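The listing from Brallstead said the fruit would fool a greengrocer. Hoi-yan Siu had paid 30 dollars for the set, and she doubted it had fooled anyone over the age of 4.

"It's for the back row," said Siu-ming Tseng, tipping the last of the box onto the table. "People will be sitting forty feet away. They'll see a market."

"They'll see an eggplant with wrinkles."

"Real ones get wrinkles."

"Not ones you'd sell." She pushed it to the front anyway. The play opened Friday, and the grocer's stall was still a wooden table and a promise from Siu-ming that there would be an awning. She had heard about the awning in June. She had yet to see any cloth.

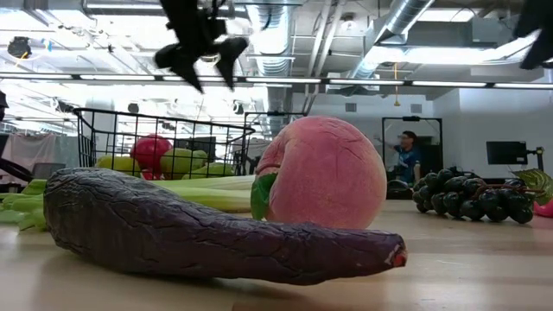 "The peach is too big," she said.

"It's a prize peach."

"Then why is my character trying to get it for thirteen cents?"

He had no answer to that, so he read her the line again, in the voice he used for the grocer, which was also the voice he used for the landlord and the priest. Hoi-yan listened with her arms folded. On the page she was supposed to smell the celery and remember her mother's kitchen. She bent down and tried it. It smelled like the inside of a new lunchbox.

"Anything?" he asked.

"My mother's kitchen didn't smell like this."

"You're acting, though."

"I know what I'm doing." She picked up the grapes and weighed them in her palm – lighter than she'd have liked – and tried to hold them as if they might drip. "Do the line again. And do it like a man who sells fruit, please, because so far I wouldn't buy a lemon from you."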